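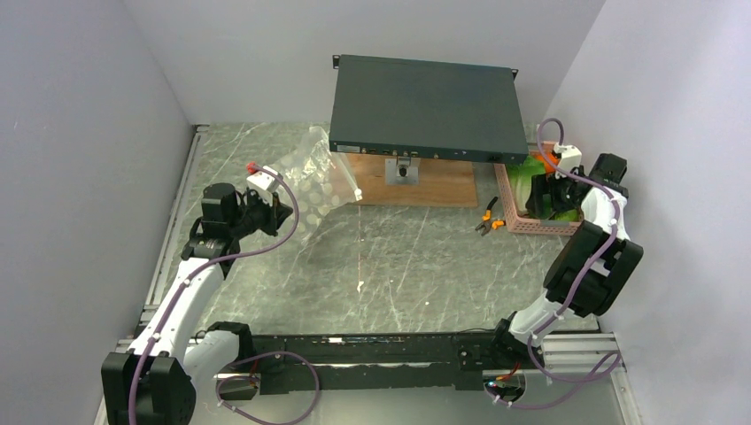 **Brundside produce bags, pack of 100**

I bought these in May for splitting up fruit and vegetables at home. The plastic is clear with pale round dots, so you can still tell what you packed. It creases easily and won't lie flat again once it has been crumpled.

The side seams are good. I have used 74 so far and 7 split, all of them overfilled with potatoes. Halla makes a thicker bag, but it costs more and takes up more of the drawer.

Four stars. I would buy them again.

Dalva Batista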